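Workshop notes: the folding table

Quick one this issue, the print deadline crept up on me again and half my notes are on the back of a Floltow packing slip.

The two-arm rig is up. Took most of the summer. Both arms are on the one base plate now, clamped down, and the plate hasn't shifted since we redid the bolts. Job for the rig is laundry. Shirts first, then anything else people bring in. Harno is the name on the software side, Wumbridge is what everybody calls the table. Don't ask me to keep them straight.

Where we are: picking up cloth is fine. Letting go of it in the right spot, less fine. The wrist cameras help a lot with the close-in stuff but they get confused when two fabrics overlap, dark on light especially, and the glare off the wood doesn't help. Moved the lamp back a bit, then moved it again. Textured fingers went on last month and they grip much better than the smooth ones, which let knits slide right out.
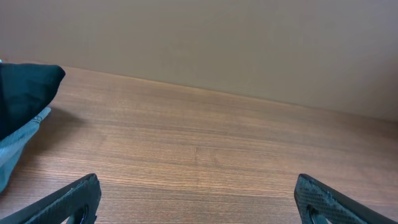
Jade Kershaw thinks the lamp is a side issue and we should quit fussing with it. Put a plain matte mat over the wood, she wrote in, and half the camera trouble goes away for the price of a pizza. She'd also like us to stop training on neat piles, as no one at her house has ever owned one.

Fair. A mat is on the list. If you have an offcut of something dull and gray, at least as wide as the table, bring it by. The neat piles will stay a while longer, we need a starting point that's the same every time or the runs can't be compared.

Numbers for those who asked: 761 logged tries so far, of which around 200 are any use. The rest are bad starts, cable snags, or me forgetting to hit record. Spent $660 to date, not counting the arms. Most of that was the plate and the spare motor from Dizon, which came with the wrong connector so budget an evening for soldering if you order the same one.

Cables are still the weak spot. They run down the outside of each arm and want to drag over the clothes at full reach. Clips are printed, not fitted. Anyone with small hands and an hour free, please shout.

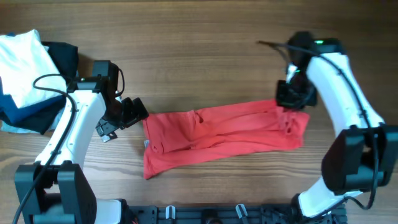 Red top on the table, right gripper on the cloth.

Next up is sleeves. Long ones get left behind when the body folds over, and we've got 3 different ideas for fixing that, none of them tested properly. Plan is to have somthing worth showing by November. Bring old T-shirts, any size, clean please. No zippers yet.

Safety bit: the stop button is on the left now, not the right. Tape label is coming off so check before you power up.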